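The Clodberg panel van goes into its second model year with a revised rear axle, and Gunnel Kvam, who ran the chassis programme at Fukness, regards it as overdue.

"The old leaf pack was specified for a full load," she says. "With an empty van it was too stiff below 12 km/h, and you heard it in the bulkhead."

The new arrangement keeps a single main leaf and adds a helper that comes into contact at 70 per cent of rated payload. Payload itself is unchanged at 995 kg. Kvam's team tried four helper profiles before settling on the second.

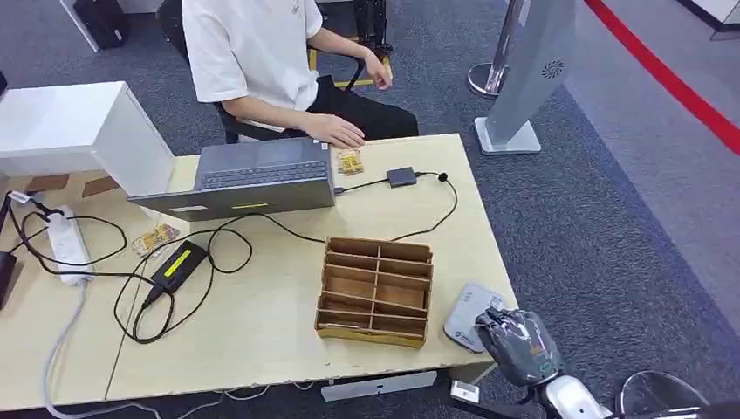
Bush material took longer. The first compound, from Zavow, passed the bench cycle but went hard in the cold chamber, and the supplier was asked for a softer grade. "We lost the winter window over that," Kvam says. "The mileage had to be made up on the rig."

Wenche Tveit, responsible for braking, had to remap the load-sensing valve to suit. "Ride height no longer changes in a straight line with load — the old curve was useless to us."

Both decline to discuss the long-wheelbase version. Kvam will say only that it uses the same hangers. Deliveries of the standard van begin in June, with the Sedgwick depot taking the first batch.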